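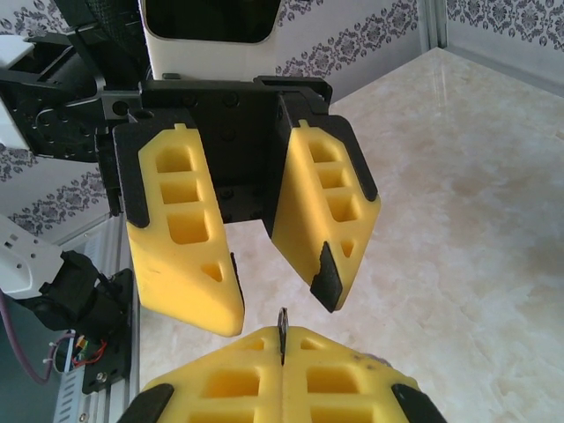 Page last changed: July 10, 2023

Home | Diary | Workshop | Older entries | About

I sat down after tea meaning to write up the budget and, of course, spent the first half hour just watching the arms. I never get tired of it – two yellow grippers nose to nose over that shiny marble-patterned floor, one hanging open and the other holding a thin dark bit of something up between its fingertips. You'd think I'd be used to them by now!

Anyway, the money. Valter Lunde and I have $400 left for this half of the year, and I'd love to make it stretch to spare fingers for both arms (the yellow ones, with the cut-outs down the face). I can see a few dark smudges near one of the tips, and I'd feel much happier with a set in the drawer. Tinwood wants $73 for a set, which seems fair enough to me, although Valter has his heart set on the Wirden ones and has gone very quiet on what they cost.

Then there's the motor question. Åberg will hold their price for 10 days, bless them, and Billska won't hold theirs at all but the woman on the phone was so lovely that I nearly ordered on the spot. I'm going to be sensible and ask both for a written quote, with postage, as it was the postage that got us last time.

We also had a good long natter about a third arm. Valter would have it tomorrow if he could. I said roughly eight months, if we put a bit aside each payday and leave the fancy cameras alone, and he went off to make a spreadsheet with lots of colours in it.

Must ring Tinwood in the morning about the black edging, and whether it comes with the fingers or gets charged separately.

3 comments | 8 shares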